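The gripper that let go

4 June 2019

I have put off writing this one up, mostly because the cause was dull and it took me far too long to find. The arm in the back room was dropping things. It wasn't every time, and it wasn't one kind of object. It would close on a part, lift it, start across to the tray, and somewhere on the way the fingers would open a little and the part would fall.

The first time I blamed the part. It was a smooth plastic block and I had the grip force set low. I raised it a notch and ran the sequence again with no trouble, so I moved on. That was a mistake. I should have written it down then, and I didn't start keeping notes until the following evening.

Once I did, the log was clear enough. I ran the same pick and place over and over and got 17 drops before I stopped. All of them came during the sideways move. None came during the lift, and none came while the arm was standing still with the block in the air. I left it holding the block through dinner and it was still holding it when I got back.

I went after the software first, since that's what I know. The motion script is one I call Clodness, and it has grown a lot of odd corners. I found a timeout in it that could have released the gripper early, fixed it, and was pleased with myself for one night. The drops carried on. I then swapped the controller board, a Flumoser, for the spare I had bought along with it. Same result.

What I had not done was look at the wiring while the arm was moving. I had checked it with the power off, tugged each connector, and found everything tight. With the power on and a meter on the gripper supply, the voltage sagged each time the wrist turned past a certain point. One of the supply wires had been flexing in the same place for months. Under the insulation most of the strands had broken. It looked fine from the outside. At rest there was enough copper left to carry the load, and in a bend there wasn't.

When the supply dipped, the gripper's servo reset. When it came back up, it went to its default position, and the default position is open. I set that default myself last July, thinking an open hand was the safe choice if something got pinched. It is safe for fingers. It is less safe for whatever is underneath, and if I had been moving something heavier than a block I would have a dent in the floor to show for it.

The repair took one evening. I ran new silicone-jacketed wire from a small supplier called Plarnley, left 3 inches of slack at the wrist, and taped it down in 2 places so the bend is spread over a longer stretch. I also changed the startup behavior. The servo now stays unpowered after a reset until I clear the fault by hand, and the arm stops where it is. A pinched finger can still be pulled out, because the joint turns freely with the power off. I tested that on my own hand at the lowest force setting.

I have gone back to sorting runs since then, with short moves and light parts while I build up some trust in it again. If you have an arm that drops things only when it travels, put a meter on the supply and move the wrist before you open the code.

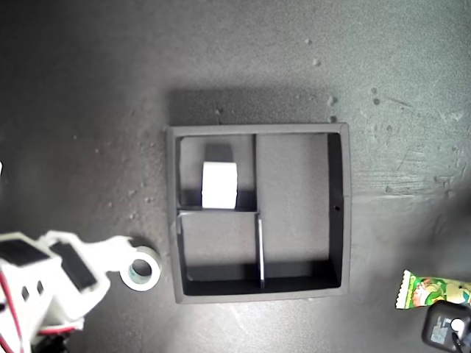
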